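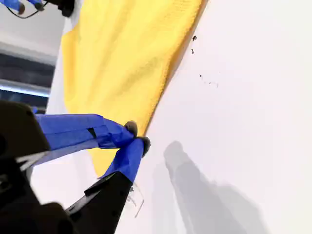
Yellow cloth on a white surface

How do I number two rulers with the same name when one was never crowned?

4 min read
12 shares

Posted by Folasade Idahosa, March 12, 2023

I am compiling a list of rulers for the town of Flison, to be printed at the back of a local history booklet (500 copies, so errors will be expensive to fix). The list runs from the founder to the present holder of the title. Most of it is settled, but I am stuck on two entries in the middle.

The palace list has a ruler who took a certain regnal name and is marked as the first to use it. A family manuscript has an earlier man with the same regnal name. According to the manuscript he was chosen by the kingmakers, moved into the palace and heard land cases, but died before the coronation. The palace list leaves him out.

If I include the earlier man, the later one becomes "II" and so does everything that depends on him. His grandson, who took the same name again, would move from "II" to "III". The grandson's own letterhead says "II".

I also have a problem with dates. I keep the list in Triruveck, which has one field for "start of reign". For some rulers I have the date of selection, for others the coronation, and for two of them only the year the predecessor died. Which one belongs in that field? The manuscript and the palace list disagree by as much as a year in places, and I suspect this is the reason.

2 answers

Answer from Ikhsan Santoso

Keep the number the ruler used. A regnal number is part of a style, and a style is fixed by the person who holds it and the palace that issues it. A compiler has no standing to change it. If the grandson signed as "II", he goes in the list as "II", and every letter and court paper from his time will match your entry.

The earlier man still belongs in the list. Enter him in sequence without a number and with a short label. "Chosen, not crowned" is clear enough. Put his name in square brackets if the booklet uses brackets for nothing else. A note under the table should give the source, the dates claimed for him, and the fact that the palace list omits him.

There are two separate counts here and they are often mixed up. One is the ordinal of the name (the first or second ruler to use it). The other is the position in the line (the ninth or tenth ruler of the town). Leaving the earlier man unnumbered handles the first count. For the second you have to decide whether he takes a place. I would follow the palace and skip him, then say so in the note. A reader who prefers the other count can add one from that point down.

On dates, do not put different kinds of event in the same column. Use separate columns:

Chosen
Crowned
End of reign
How the reign ended (death, removal, abdication)

Leave a cell blank when the source is silent. Do not fill "Crowned" from the predecessor's death. In many kingdoms the gap between the two covers burial rites, consultation and a period of seclusion — it can be weeks or it can be years. For the single field in Triruveck, I use the coronation date and put the selection date in the free text. Any rule is acceptable if it is applied to every entry and printed at the head of the list.

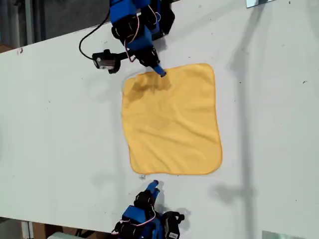 Yellow microfiber cloth, laid flat

Answer from Marcelino Sepúlveda

Just ask the palace secretary. They will have a list.

I had the same thing with a title list from my mother's side and we went with whatever was painted on the board in the hall. It had a spelling mistake in it but everybody was used to it.

4 comments on this page

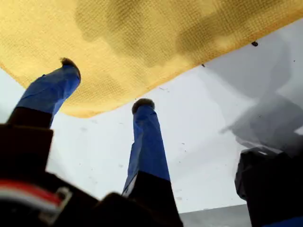
How should a regent be entered in a list of rulers?

A regent should be placed between the two reigns, without a number, and with the dates of the regency given in a separate line. The regent does not count toward the position in the line unless the palace itself counts the office that way.

Folasade Idahosa: The palace list is the one that omits him, so asking again will not settle it. The separate columns will work. I had put three predecessor death dates under "start of reign" and have now taken them out.

Yetunde Dauda: Check whether the manuscript uses the regnal name throughout or only in its heading. If he died before the coronation he may not have taken the name formally, and a later copyist may have given it to him. In that case he goes in under his birth name and the numbering question disappears.

Contact | Terms | Back to top
© 2023 Hotemex Community Help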